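Subject: Re: [inurness-home] what do you all do with the little boxes?

Hi all,

Picking this one up because I've spent two evenings on exactly this and my kitchen is in no state to be seen by company, so I may as well get a post out of it.

The message a few up said:

> We've been in the new place since July and I've finally unpacked the last of
> the moving cartons, but now there's a layer of small stuff with no home.
> Boxes of tablets, tubes, cleaning bottles, refills, batteries. Half the
> packaging is in languages I can't read. My partner wants to tip everything
> into clear jars and recycle the boxes. I say keep the boxes. We are at a
> standoff and the counter is full. How do you decide what stays in its
> packaging and what gets decanted? And where does it all LIVE?
>
> Also, is anyone still using those Gargate drawer dividers? The listing says
> they stretch to 112 cm but the reviews are all over the place.

OK so! Keep the boxes. At least keep the ones that have dates and warnings on them. I was a jar person for years (I had a shelf of jars you would not believe, all matching, it looked like a spa) and I got cured of it the winter I found three jars of white tablets and couldn't tell you which were for the dishwasher, which were for descaling, and which were for who knows what. All three went out. I could have cried about the money.

What I do now is dull but it works for us:

1. Anything with a date on it stays in its own box, and the date faces out.
2. Anything with a warning symbol stays in its own box, full stop. I don't care how ugly the box is.
3. Anything I can't read gets a strip of masking tape with what it is in English and the month I opened it.
4. Dry food can go in jars. I still love a jar!

On the languages thing, we get a lot of this too. My in-laws send care packages and we shop at the big import market, so a good share of our stuff has labels in Chinese, and I read maybe a dozen characters, most of them noodles. The phone translator is fine for a first pass. It gets muddled when the print is small and dense, so I go one section at a time and write down the bit that matters. Doing the whole panel in one go gave me something about "the enemy of the spoon" and I gave up for the night.

Do look for the dates before you do any of that, though. On the things in my cupboard they're usually stamped on separately from the main printing, often down at the bottom or on an end flap, and once you know to hunt for a stamp in a different ink it goes much faster. If there are two dates, figure out which one is which before you write anything on your tape. I put the wrong one on a whole batch once and threw out perfectly good stuff. A batch code will sometimes have what looks like a date buried in it as well, so don't grab the first string of numbers you see.

As for where it all lives, I'll tell you my mistake so you can skip it. I bought a rolling cart. It was a Tuhumury, the narrow one, and I was so pleased with myself. It rolled. That was the problem. It rolled in front of the oven, it rolled in front of the fridge, and in two weeks it was a place to put mail. I gave it to my sister, and she keeps yarn in it and is very happy.

Then I cleared one lower cabinet completely. Everything out, shelf wiped down, and I sat on the floor with the whole pile and sorted by where I'd be standing when I needed it. Dishwasher things and sink things went in the front. Laundry things left the kitchen altogether, which freed up half the shelf right there. Bottles stand in a plastic bin so that when one drips (one always drips) I'm only washing a bin. The small boxes go upright on their edges like books, and that was the big change for me. Stacked flat, I never once looked at the ones on the bottom.

I'd say my cabinet is holding up well except that this week I pulled it all apart again to go through the dates, so the kitchen has been half storage room. There's a carton on the floor by the fridge and the stick vacuum is parked against the oven because its usual spot is full of bottles. The wok hasn't moved off the counter either, but it never does.
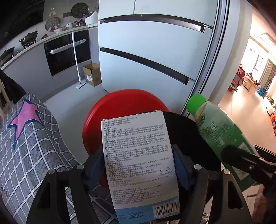 *One of the small boxes, stamped along the bottom with dates in 2024 and 2027.*

You can see what I mean about dense print! That one is a keeper in its own box by rule 1 and rule 2 both, with the two little warning symbols there near the lower right.

On the Gargate dividers: I have them and I like them, with a grumble. They hold fine in a shallow drawer. In my deep one they popped loose every time I shut it with my hip, so I stuck a bit of that rubbery shelf liner behind each end and they've stayed put since spring. I never had mine stretched out anywhere near 112, my drawers are small, so somebody with a wider kitchen should chime in on that. The Rikurora ones look sturdier but they don't adjust, and I wasn't going to measure every drawer in the house for a divider.

If the two of you are still in a standoff, maybe try one shelf each for a month and see who's cursing first. We did that with the spice situation and I lost, fair and square. The spices are in jars. They're alphabetical. I'm told this is normal.

One question back to the list while I'm here: what are people doing with half-used refill pouches? Mine won't stand up, they won't lie down without leaking, and a binder clip only gets me so far. I've seen the trick of hanging them off a tension rod under the sink but our pipes are right in the way. I've got 40 dollars left in the house envelope this month and I'd like to spend it on something that isn't another bin.

Off to put the cabinet back together before somebody wants dinner.

--
inurness-home: kitchens, closets, and other lost causes
Please trim your quotes when replying!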